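Gundstead Shared Workspace: Frequently Asked Questions
Updated Mar 19, 2020 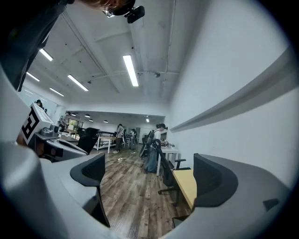 The long room, with its brown wood-plank floor.

Do I get my own desk?
You get a desk. Whether it is the one you had yesterday depends on how early you rise. Fixed desks have a waiting list, currently 29 people long and not known for its speed.

What does a day pass cost?
$30, coffee included. We make no claims for the coffee - the Aksoy Bakery next door does a better one and gives members 10 percent off.

Can I take phone calls?
Yes, in the booths. Your booth has a door. Please get to know it.

Is there parking?
Behind the building on Narkden Street, in theory. Arrive before 9 and it may become practice.

Can I bring my dog?
Well-behaved dogs are welcome until June, when we review the policy. The dogs have so far behaved better than the people using the microwave.

How do I cancel?
Email the front desk by the end of the month. We won't ask why, though we may sigh.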